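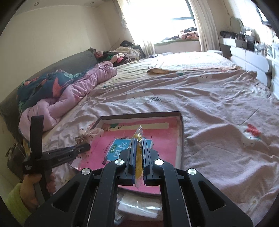 Okay, shawl news! I finally frogged the border on my Nevport last night, all 132 stitches of it, and I feel so much better – the edge had been curling since row 50 and I kept telling myself blocking would fix it.

So I went down a hook size for the border only, and I'm doing half doubles instead of singles. It's slower, but it lies so nicely now! 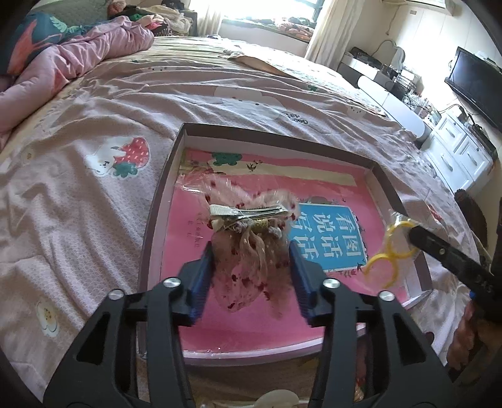

Fereshteh Asadi wrote back that she'd skip the hook change and just work two stitches in every corner, and she may well be right, her edges are always so flat.

I'll try her corners on the second side tonight – and if anyone has a spare ball of Gritero in the dark green, please holler, I'm about 50 yards short.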